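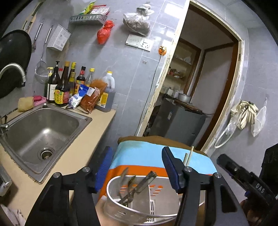

Gilthorpe Civic School runs short courses for people who have been elected, or are thinking of standing, in small towns and rural districts. Most of our students have never held office before. They come from jobs in farming, nursing, retail and school kitchens, and a good number still work full time while they serve. Classes are small and the surroundings are ordinary, down to the kitchen with its perforated metal utensil basket and the chopsticks standing near it. We teach the practical side of public office: how a meeting is run, how a budget is read, what a member may and may not do, and where to go for advice.

How we started

The school grew out of a reading group in Gilthorpe. Five newly elected council members met once a month to go through the town code together, one chapter at a time. None of them had been given more than a binder and a parking permit when they took their seats. Members from Flodon and Hartley asked to join, and after two years the group had a waiting list. Glenys Whiteley, who had served three terms on the Gilthorpe council, wrote up the group's notes as a handbook and became the school's first director. She still holds the post and teaches the opening session of every course.

The handbook is now in its fourth edition. The chapter on closed sessions has been rewritten each time, and the chapter on zoning was split into two when it got too long for one evening.

What we teach

Our main course is called First Term. It runs for eight evenings, beginning at 6:30, and covers:

Rules of order and how to use them
Reading agendas, minutes and staff reports
The budget year, from first draft to adoption
Open meetings and public records
Conflicts of interest and when to step back from a vote
Working with staff, the clerk and the town attorney
Speaking to the press and to residents
Handling hostile meetings and personal abuse

The last topic was added at the request of former students, many of them women, who told us it was the part of the job they had been least prepared for. It takes up a full evening. Students practice chairing a difficult public comment period and leave with a written plan for what to do about threats, including who to call and what records to keep.

We also offer a one-day course for candidates, called Before You File. It deals with nomination papers, campaign finance reports, deadlines, and the hours the work takes. Some people decide after it that they would rather wait, and we think that is a fair result.

Each July we hold a summer week in Grustton for members who have served at least one year. The subjects change. Recent ones have been water rates, regional transit agreements, and how to hire a town manager.
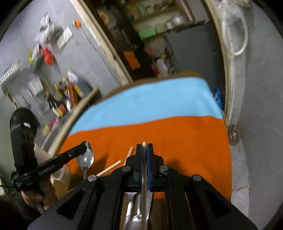 How classes work

We keep groups to 20 students so that everyone gets time in the chair. Most evenings have a short talk, a break, and then a mock meeting built on a real agenda from a town that has agreed to share it. Students take turns as chair, clerk, member and member of the public. Instructors stop the meeting when something has gone wrong and ask the group to find it.

There are no grades. Students who attend six of the eight evenings receive a certificate. Those who miss a session can make it up with the next group at no charge.

Our instructors are current and former clerks, finance officers and elected members. They are paid for their time. We ask them to leave party business at the door, and we ask the same of students.

Who we serve

More than 1,000 people have completed First Term. We have a mentoring list of 50 former students who are willing to take calls from new members - usually about a vote coming up that week - and who do so in confidence.

We work with people of any party and none. We do not endorse candidates, lobby, or take a position on ballot measures. We do not give legal advice on individual cases.

How we are funded

The school is a nonprofit. Half of our income comes from member towns, which pay a yearly fee based on population. The rest comes from course fees and small grants. The fee for First Term is $200, and most towns pay it for their members. Anyone paying out of pocket can ask for a reduced rate on the enrollment form. Child care is available on class evenings in Gilthorpe and Hartley if booked a week ahead.

Our accounts and the minutes of our board meetings are open to anyone who asks for them at the office.

Contact

The office is on the second floor of the old library in Gilthorpe, with an elevator at the rear entrance. Office hours are 9:00 to 3:00. Enrollment for the fall course opens in July.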